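Section 4: Beds, bed covers and knitted things

Wuisan House, handbook for long-stay guests and cleaning helpers
Text: Puspita Yeoh. Checked by Lesego Le Roux.

Section 3 was about the kitchen and the hot water. This section is for the bedrooms. Please read it one time completely before you start, and then keep it beside you for the first bed. After this you will not need the paper.

4.1 What you need

- The bed cover that belongs to the room (see 4.2)
- One fitted sheet and one flat sheet
- Pillowcases from the shelf on the landing
- A clean, dry towel for laying out knitted things
- The soft clothes brush
- The key to the linen cupboard, which hangs on the inside of the kitchen door

The iron is not needed. If a cover is very creased, spread it on the bed in the evening and it will be better in the morning.

4.2 Which cover for which room

Room 1 (front, upstairs): the plain grey cover.
Room 2 (back, upstairs, the bed with the arched wooden headboard): the cover with red and white squares.
Room 3 (downstairs): the blue cover, or in winter the thick cream one.

Every cover has its own shelf in the linen cupboard, with the room number on the edge of the shelf. Please put it back on the same shelf also if you only take it out for airing. Last May the blue cover was on the wrong shelf and Dimas Tjoa drove to Latard to buy a new one, and then we had two.

4.3 Making the bed with the checked cover

The squares of this cover run diagonally when it lies straight on the mattress. Many people see the diagonal and think the cover is crooked, then they turn it, and after that it is really crooked. Use the edges as your guide. The squares will only confuse you.

1. Take everything off the bed, also the pillows. Put them on the chair and not on the floor.

2. Put on the fitted sheet. Begin with the two corners at the headboard. Pull the foot corners down last, and check that the seam lies under the mattress.

3. Lay the flat sheet on top with the wide hem at the headboard. Tuck it in at the foot.

4. Unfold the cover halfway and lay it on the lower half of the bed, printed side up.

5. Stand at the foot. Let the same amount of cover hang on the left and on the right. If you want to measure, put your hand flat against the side of the mattress on each side and compare.

6. Walk to the head and pull the upper half up to the headboard. Pull with two hands, near the edge but not on the edge. The stitching of the quilted part is old and one corner was already repaired.

7. Smooth it with your forearm, from the middle to the sides.

8. Put the pillows against the headboard, standing a little. The guests in this room often bring a pillow from home. Leave it where they put it.

Note: The headboard has slats. Dust collects between them and a wet cloth makes it grey. Use the dry brush first, from top to bottom, before the clean sheets are on.

Caution: Do not kneel on the mattress to reach the corner by the wall. Pull the bed out a little by the foot end, and push it back afterwards. Lift a bit when you push, so the floor is not scratched.

4.4 Blankets and throws

Fuzzy blankets take everything from other textiles, and they also give. For this reason we do not wash them with towels.

1. Shake the blanket outside or from the back window.

2. Lay it on the made bed, wrong side up.

3. Fold the long sides together so that the edges meet.

4. Fold again in the same direction. You have now a long strip.

5. Bring the foot end to the head end, and then fold once more if the blanket is big.

6. The finished fold must go across the foot of the bed without touching the floor. On the shelf it must not be wider than 88 cm, otherwise the cupboard door pushes it back at you.

If the blanket slides off the bed cover, the fold is too thick. Open it one time and lay it flatter.

4.5 Knitted clothes

This part we have added after a question from Nadhirah Rahman, who stayed with us for the whole winter and had many good jumpers. It is for guests, but the helpers should know it also, for the case that a jumper is lying on the bed when the room is made.

For helpers first:

1. If clothes of a guest are lying on the bed, do not put them into the wardrobe. Lay them over the back of the chair, make the bed, and lay them again on the bed.

2. Pick up a knitted piece with both hands from underneath. When you take it by one sleeve, all the weight hangs on this sleeve, and with heavy wool it can grow longer than the other.

3. Do not brush it. The soft brush is for the headboard and for coats.

For guests, how to fold a jumper or cardigan so that it keeps its shape:

1. Clear enough place on the bed. The bed is better than the desk because you can walk around two sides of it.

2. Lay the jumper with the front down. A cardigan should be buttoned before, at least the top, the middle and the bottom button.

3. Smooth the back from the neck down. If there are stripes, use them: stripes that run across the body should be straight from one side seam to the other. When they make a wave, the knit is pulled somewhere and you should lift it and lay it down again.

4. Take the left sleeve and fold it across the back. Turn the lower part of the sleeve down, so it lies along the side.

5. Do the same with the right sleeve. The sleeves may cross a little. A thick knit becomes a hill in the middle when they cross too much, so with a thick knit let each sleeve stay on its own side.

6. Fold both sides in, if the jumper is wide. Leave the neck free.

7. Fold the bottom up to the middle, and then to the neck. Turn it over.

8. Put it on the shelf or in the drawer with the fold toward you. Heavy pieces go at the bottom.

Note: A knit with many flecks in it looks clean for a long time. Check the cuffs and the inside of the neck in daylight before you store it for the season.

Caution: No hangers for wool. The hangers in all three rooms are thin metal and they make a point on the shoulder. If you must hang a knit for a short time, fold it once over the rail with a towel between.

4.6 Washing and drying

The machine is in the lower bathroom. It is a normal front loader and the instructions of the maker are in the plastic pocket on its side.

For bed covers:

1. One cover per load. Nothing else inside, also no socks.
2. Warm wash, liquid soap, no softener.
3. Spin at 1,000 at the highest. With faster spin the quilting comes out with hard creases.
4. Hang it over two lines, so the air can come between the halves. Turn it after lunch.

For knitted clothes:

1. Read the label in the garment. If there is no label, wash by hand in cool water.
2. Press the water out. Please don't twist.
3. Roll the piece in a dry towel, press with your knees or hands, and unroll.
4. Dry it flat on the rack in the laundry corner, away from the window in summer. The sun is strong there from 11 in the morning and dark colours lose.

Caution: Never lay a wet garment on the checked cover. We do not know how well the red holds and do not like to find out.

4.7 If something is not right

The cover hangs lower on one side: go back to step 5 in 4.3. It is nearly always this step.

A thread is out of the cover: do not pull and do not cut. Put a safety pin beside it and write a note in the book in the hall. Evaristo Chávez does the sewing and he comes when there is enough work for an afternoon.

Small balls on a knit: they come where the arm rubs against the body. The fabric comb is in the sewing tin, top drawer in the hall. Lay the piece flat and work in one direction only, with very little pressure.

The throw leaves fluff on the bed cover: take the rubber glove that hangs by the laundry sink, put it on dry and wipe over the cover. The fluff rolls together and you can lift it away with the fingers.

The cupboard key is missing: ask at the Gimach office at the corner, they have the second one. Say that you are from the Wuisan house, because they look after several.

4.8 Brown knitwear and throws on the checked cover
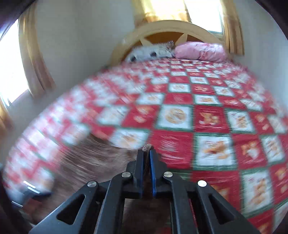

Something brown on the red and white squares. 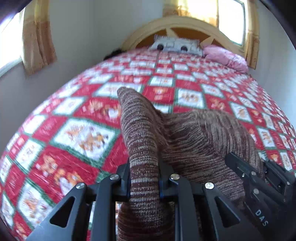
Can I leave a folded jumper on the bed during the day, or must it go in the drawer?

You can leave it on the bed for the day. Put it at the foot end and with nothing heavy on top, and move it to the drawer in the evening. On a day when the room is cleaned, the helper will lift it to the chair and bring it back when the bed is made. For longer than a few days the drawer is better, with one of the cedar blocks from the hall cupboard.

4.9 Before you leave the room

1. Window closed, or open on the first notch when it is dry outside.
2. Used linen in the bag on the landing. Tie the bag only when it is full.
3. Brush and towel back in the cupboard, key back in the kitchen.
4. Write in the book which sheets you have taken.

Section 5 continues with the bathroom and the drying rack.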